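Geseo Planner / Issues / Costmap
Planner stops short in narrow kitchen scene, "no valid path to fridge_handle"
Status: Open
Component: local planner, sim build
Reported by: Seler integration team

First off, the new planner is a joy. Replanning in the open rooms is so smooth now that we moved all our Fellska test scenes over on Wednesday! One scene still gets stuck, though, and I think I've got it cornered.

Goal: drive up the narrow tiled room to the refrigerator and stop within reach of the long handle. The base aborts partway every time. Same result over 50 runs, with 3 different seeds. 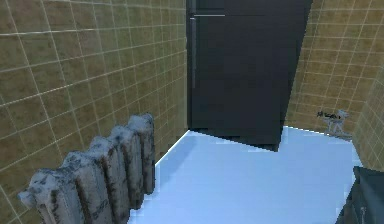
Log from the last run:

[planner] goal accepted: fridge_handle
[costmap] inflation radius 70 cm
[planner] no valid path after 1000 iterations
[planner] abort

What I tried:
- Removed the radiator's collision mesh. Path found right away (yay!), but the base then hugs the left wall.
- Put the mesh back, set inflation to 50 cm. Still aborts.
- Cleared the costmap before sending the goal. No change.

My guess is that the radiator gets one big convex hull and the inflation goes on top of that. Could the costmap take the ribbed mesh directly, or a tighter box?

Update: the hull overlay in the debug viewer does reach well past the ribs. Very happy to test a patch, our sim queue is free most evenings.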